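From: Yazzie list member (workshop desk)
To: wernent-timber
Date: 8 Jun 2020
Subject: Re: [wernent-timber] Hardwax oil on table tops, second coat or not

Replying to the list and not off-list, as the same question came up in January and the answers then went to one person only.

My own top is at the stage where I would normally decide. Grain runs left to right. Colour in the three below varies a good deal with the light and should not be used for matching.

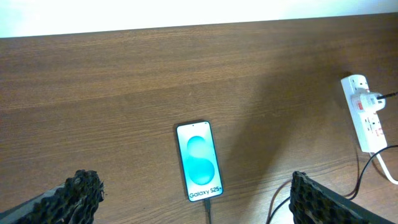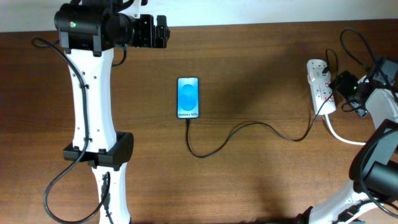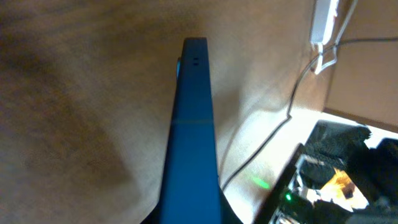 Now the points from the earlier message, in order.

> We have a table top finished with one coat of Plarkalance oil, applied
> by cloth. Sanded to 120 beforehand. The maker's sheet says two coats.
> The surface feels dry but slightly rough across the grain.

120 is coarse for a top that people will lean on, but it isn't wrong for this type of oil. If you go much finer than 180 the surface closes up and takes less oil, and the second coat then sits on top and marks easily. The roughness is raised fibre. It comes up with the first coat whatever you do, and less of it comes up if the timber is damped, left overnight and sanded back before any oil goes on. Too late for that on this one. Use a grey pad, along the grain, light pressure, then vacuum. Don't use wire wool. Fragments stay in the pores and will stain black on oak or anything else with tannin in it the first time somebody leaves a damp cup.

> Does the second coat need to go on within a set time? Ours has been
> left for 13 days.

No upper limit that I know of. The lower limit matters more. In an unheated shop I leave at least 24 hours and prefer 48, and in winter longer. At 13 days the first coat will be hard enough to pad without clogging. After padding, wipe with a cloth barely damp with white spirit and let that flash off fully.

> How much should we be using? We got through nearly half the tin on the
> first coat and it still looked patchy.

Patchiness after one coat is normal, particularly around boards with differing density. Half a tin sounds heavy, but you don't give the tin size or the area. For comparison, my first coat on the Gimuvdale tops averaged 40 ml per square metre and the second a good deal less. Work it out by weighing the tin before and after. If you are well above that figure, you are probably leaving it to stand on the surface. Spread, wait 15 minutes, then take off everything that will come off. The surface should look almost starved. Any wet patch left at that point will still be tacky a week later.

> Someone suggested going over it with polyurethane instead.

I would not. Adhesion over a wax-bearing oil is poor, and the usual failure is flaking at the front edge after a few months. If you want polyurethane, sand right back to bare timber first. The main argument for oil is local repair: a ring or scratch can be padded out and re-oiled in a patch, and on a mid-brown top the patch is hard to find once it has cured.

> Is it worth testing on the underside?

Yes, and you should have one coat on the underside in any case. A top sealed on one face only will take up moisture unevenly. I had 4 mm of cup across a wide top that was oiled on the show face and left bare beneath. It came partly back after the underside was done, over several weeks, but never fully flat. Check as well that the fixings allow movement. Slotted plates or buttons, with the screws snug and not driven home. Screws straight through a rail will split a wide top sooner or later, and no finish will stop it.

Two things not asked about.

Cloths. Spread them flat outdoors until stiff, or put them in a lidded metal tin of water. Do not ball them up in a bin. Oil-soaked cotton heats as it cures and will catch fire unattended.

Curing. Dry to the touch is a day or so. Resistance to water and hot drinks takes two to three weeks, and heavy items should be kept off until then, or at least moved daily. Felt pads can leave a dull mark on soft oil.

If anyone has long-term results with the Plarkalance high-solids version I would like to see them, with the sanding grit stated. The older figures in the list archive don't give it, so they can't be compared.

--
wernent-timber mailing list
To unsubscribe, send a blank message with "unsubscribe" in the subject line.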